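Chapter 3
The Business of the Bench: Squad Size, Contracts and Playing Time

I spent most of my first season in soccer administration convinced that picking a team was the coach's problem and paying for it was mine. I was wrong about that within a month. A player who sits out game after game still draws a wage, still takes up a locker, and still has an agent with a phone. So before we get into transfer fees (Chapter 4, be patient!) I want to talk about the folks who don't play.

Let's start with a club I'll come back to all through this book. Wirkport play in the second tier, in front of decent crowds, with a first-team squad of 20. You can only start 11, obviously. Take out a couple of injuries and a backup goalkeeper who knows exactly what he signed up for, and you're left with a handful of fit professionals who all think they should be in the lineup. Some of them are right.

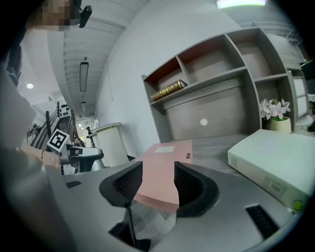

Now, most contracts at this level pay a player in two ways. There's the basic wage, paid no matter what, and then there's appearance money, paid when he gets on the field. I love appearance money as a budget tool and I hate it as a people tool. It keeps the fixed costs down, sure, but it also means that every time the coach leaves somebody out, he's cutting that person's paycheck. At Wirkport one winger went 15 league games without a start, and by the end of that run he was asking about his bonus before he was asking about tactics. Can you blame him?

Hirkex, their neighbors up the coast, went the other way. They pay higher basic wages and almost nothing per appearance. It makes for a calmer locker room, and a scarier spreadsheet when the team goes down a division and the wages don't go down with it. 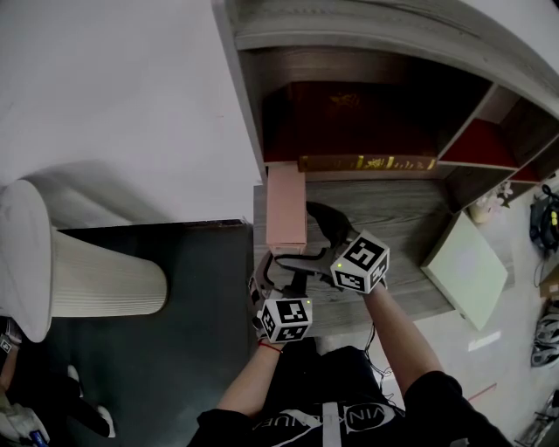 There's a third route, and it's the loan. Send the unhappy player somewhere he'll get minutes, split the wage with the other club, and hope he comes back sharper or at least easier to sell. I'm a fan, with reservations. We'll look at the fine print later on, especially recall clauses and who pays if he gets hurt (I've seen clubs fall out badly over that one).

As you read, keep a running list of who gains and who loses each time a player is left out. You'll need it for the Wirkport budget exercise at the end of the chapter.

3.1 What a squad place costs

Grab a calculator for this section. We'll begin with the basic wage and add the extras one line at a time, starting with the signing fee, spread over the full length of the contract.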